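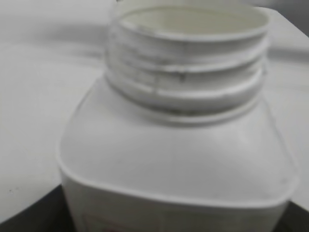
Wrist view, open bottle, close range. Soft focus at this distance is normal for this lens.

plotasix-cell-notes

Setup and upkeep notes for the two-arm bottle cell at Plirandale, plus the wrist camera recordings that go with them. Last real edit Jun 18, 2023. Read the upkeep part before you touch anything, the rest can wait.

What's in here
3,806 clips total. 3,120 are usable for training, the remainder are kept for fault finding only (bad sync, dropped frames, operator stopped it). Usable flag is in index.csv, column 4. Don't trust the folder names, they were made before the re-sort.

Task is cap handling on white plastic bottles. One arm holds, the other works the cap. Which arm does what is in the role column.

Power up
Controller first, then arms, then cameras. If the cameras come up first the left one grabs the wrong port and you get swapped streams. Fix is unplug both, wait, left then right.
Home both arms with grippers open and empty.
Run check_wrist.py. Fingers should sit the same height left and right in the view, tips within 3 pixels of the saved overlay. If not, the camera bracket has moved. Loosen, nudge, retighten, run again.
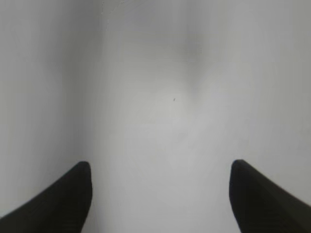 Do that check against the plain white backing and not against a bottle. Exposure locks on whatever it sees first and a bottle up close throws it off. Specks on the backing are ok for the overlay but wipe them anyway, the cap detector has picked up specks before.

Cables
Biggest source of stops on this cell. Leave slack under the wrist or the last joint pulls the connector out at full rotation, but not so much that the loop gets to the other arm's fingers. Turn the wrist by hand end to end with power off and watch the loop the whole way. Redo after any cable swap.

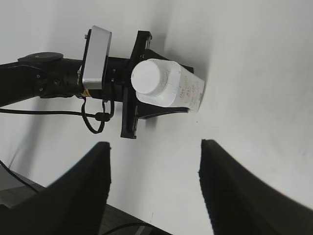 Hold force for the bottle arm is in config/hold.yaml. Start low. Too high and the walls flex, the neck shifts and the cap arm misses. Approach the cap arm slow the first few runs after any change to either file.

Upkeep
Fingers: brush the ridges out dry, then a damp cloth. No solvent, it softened teh last set. Swap both fingers together, never one.
Backing and floor: wipe at the end of the session. Residue builds up in the corners.
Lenses: air only.
Screws on the gripper brackets: check every 23 hours of run time, they do back out.
Overlay needs re-saving after a finger swap. Easy to forget. check_wrist.py --save
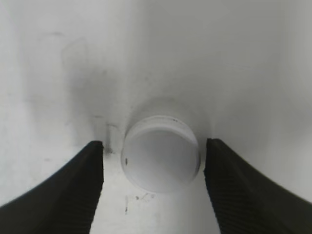

Fingers open either side of the white disc, no contact. Marks on the backing at upper left.

Known problems
- white on white. Depth is poor on the backing, expect holes. Gray backing ordered from Plerkby, should be in by August
- nearly all the early clips have the left stream a frame behind. Flagged in index.csv, not corrected
- gripper width readout drifts when cold, re-zero after warm up
- label text is not readible in most clips, don't use it for anything

License and contact
Internal use, ask before passing it on. Bracket drawings are from Halilović and aren't included, request them separately. Problems go in the tracker, put the clip number in the title please.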